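Flower Table Back at Plasgate

The flower table is running again at the Plasgate building and will stay up through the winter. Members who came to the August open days will remember it from the front room. It has moved to the workroom at the rear, past the kitchen, where there is space to stand and strip stems.

The idea is the same as before. Mixed cut flowers are laid out loose, you pick what you want, and you put together a small arrangement to take home or leave for the Trollow residents' lounge. Most people go for one main flower and two kinds of filler. Long-bladed leaves are worth using if you want height, and they outlast nearly everything else in the vase.
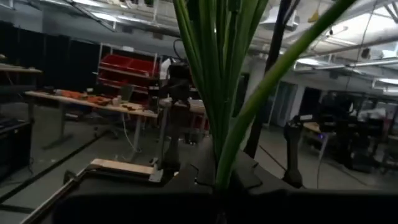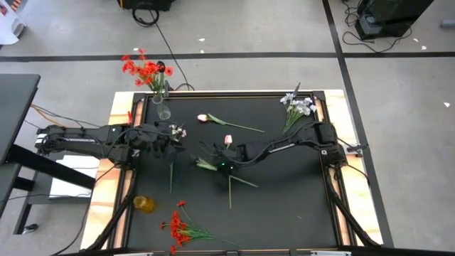

Workshops and Classes

Red gerberas have been the most popular choice so far. They do best in a slim vase with only a little water, because the stems go soft when they sit deep. Change the water every second day and take a short piece off the end of each stem when you do.

Tulips keep growing after they are cut and will lean toward a window. Turn the vase once a day, or let them lean. Pink ones should be bought in bud if you want them to last the week. Irises open quickly in a heated room and are best added last. If you are carrying them home by bus, wrap the heads in paper and keep them upright.

Small white flowers on short stems tend to get lost in a big bunch. Put them in at the end, close to the rim, where they will show.

Flowers come from the Jemberg wholesale market and are delivered the morning of each session. What is on the table depends on the delivery, so we can't hold particular colors. Members pay 5 dollars a session, and vases can be borrowed with a 2 dollar deposit. Please rinse them before you bring them back.

The table took in 1,626 dollars between the August open days and the end of the fall program. That money has gone toward a second sink and a set of floral snips. The older snips have been passed on to the Shokri Street garden group.

Sign up at the front desk or by returning the slip at the back of this newsletter. Bring an apron and a bag for your trimmings if you compost at home.

3 December 2019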